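Parcel marked delivered, no parcel. What are my rights?
Posted in: Shopping and Deliveries

Damilola Iyamu
Ordered a desk lamp from Dalisay in December. Tracking says Telton delivered it and that I signed for it, which is impressive of me as I was on a train. The signature is a straight line. Dalisay say to ask Telton, Telton say to ask Dalisay, and I have now been on hold long enough to hum the whole tune in harmony. The lamp was for the room where I work. 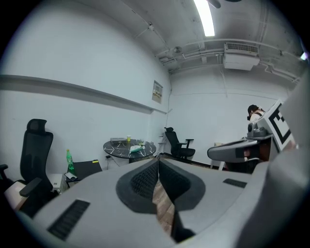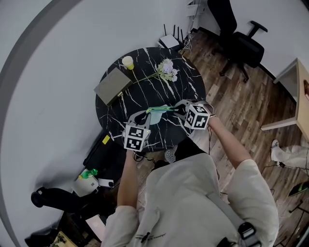
Norbert Simon
Stop ringing Telton. Your contract is with the shop, and in the UK the goods stay the shop's problem until they reach you or somebody you named to take them in. Did you tick a "leave with neighbour" or "safe place" box at the checkout? If you did, things get muddier. If you didn't, write to Dalisay (write, don't phone), say it never came, and ask for a new one or your money back. Give them a date to answer by. Ask for the delivery photo and the GPS record too. Mine, when I finally got it, showed a very nice porch belonging to someone else.

If they sit on it, ask your bank for a chargeback. There's a time limit, so don't be as patient as I was.

soltow_917
same thing happened to me with a kettle. it was in the recycling bin. check the bin

Damilola Iyamu
Checked the bin. No lamp, though I did find the card saying they were sorry to have missed me, dated the same day I apparently signed. Have sent that to Dalisay with Norbert's wording and given them 2 weeks.

Norbert Simon
Keep the card. A "sorry we missed you" and a signature from the same day is the best evidence you could have asked for. Photograph both sides of it before you post it anywhere.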